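# Flat-Pack Furniture and the Cost of Moving Out: A Survey of First-Year Students
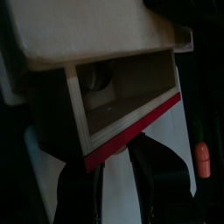 T. Lindqvist

02/05/2024

## Introduction

Students at Sinberg College move more often than most people. Many change rooms every September, and each move means deciding what to keep. This report looks at what happens to cheap furniture at the end of a lease. I chose the topic after seeing the pile of desks and shelves outside Rewi Hall last spring.

## Method

I sent an online survey to 1,000 students living off campus and got 319 replies. The survey asked what they had bought, what they paid, and what they did with it when they left. I also visited the Casora reuse store twice and read the price tags on desks and small shelves.

## Results

Of the students who replied, 68 had sold or given away at least one large item. Most of the others left things behind or took them to the dump. The main problem was transport. Few students have a car, and the reuse store only picks up orders worth more than $300.

Damage was the second problem. Particleboard does not hold screws well after it has been taken apart once, and several students wrote that a bookcase was fine until they moved it. Solid wood and plywood pieces were kept longer, but they cost more at the start.

Instructions were also a factor. People who still had the booklet and the hex key were more willing to take a desk apart. I did not ask about this directly. It came up in the comments.

## Problems with the survey

The replies came mostly from second-year students, so the title is not quite right. I should have asked about age and year first. The question on price was also unclear, and some people gave the price of a full set.

## Next steps

A shared storage room over the summer would help. The college already rents space on Stemum Street, and I have asked if part of it is free in September.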